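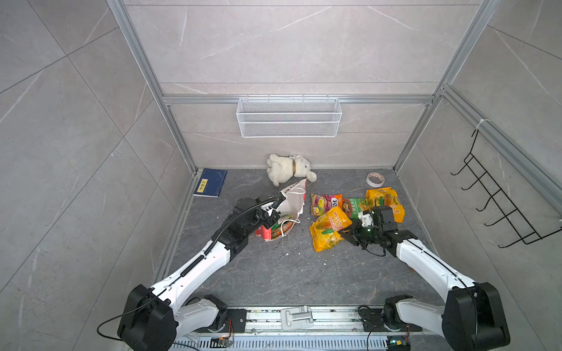 Print | E-mail

In Defense of the Paper Bag

When I moved to this country, I was surprised how people treat a paper bag. They carry it home, empty it, and it goes to the bin the same evening. In my mother's kitchen a bag with handles lived for months. It had its own place behind the door.

I think the small paper bag is the right size for a life. Into it you can put snacks for the road, a notebook, a soft toy if there is a child, a roll of tape. More than this you do not need for an afternoon. With a big backpack you start to add things — a second sweater, a book you will not read — and then you carry all of it.

People say to me that paper tears, and this is true. The bag from Zanel, my grocery store, tears if you put the corner of a box in it without care. But I believe a bag which can tear teaches you to pack. The box goes flat on the bottom, the soft packets go around it, and the rabbit sits on top. A strong bag forgives everything, so we throw everything in.

Last January the store began to ask 3 cents for each bag. My neighbors were angry. I was pleased, and I still am. When a thing costs even a little, we look at it again before we crush it.

I do not ask anybody to keep 300 bags. I keep six, folded inside the seventh. When one tears at the side, I close it with white tape and it serves for light things, such as chips and dried fruit. When the handles come off, I let it go.

Print | E-mail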